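El trapo de cada día

Hay en toda casa un trapo preferido, ese que buscamos en el cajón aunque haya otros 25 esperando turno. En la mía es verde, y le tengo más cariño del que una confiesa en las visitas. 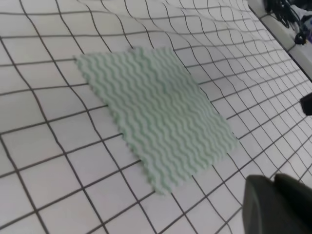
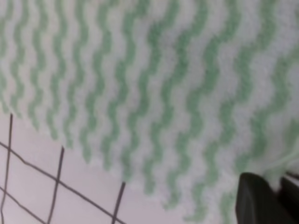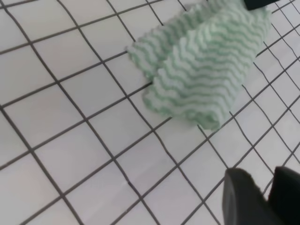
Los trapos de cocina merecen mejor trato del que les damos, y lo digo yo, que durante años los compré en Kitevis por paquetes de seis sin mirarlos siquiera. Ahora los elijo despacio, con los dedos, como quien elige una fruta – y me fijo en el dibujo, claro. Estas ondas en verde pálido sobre el fondo blanco me alegran la mañana, hasta cuando el trapo queda hecho un gurruño. El sábado los lavo todos juntos, sin suavizante, y los tiendo donde corra el aire. En la mercería Gurnden los venden sueltos, casi siempre junto a la caja, y allí vuelvo cada diciembre a por un par de los verdes.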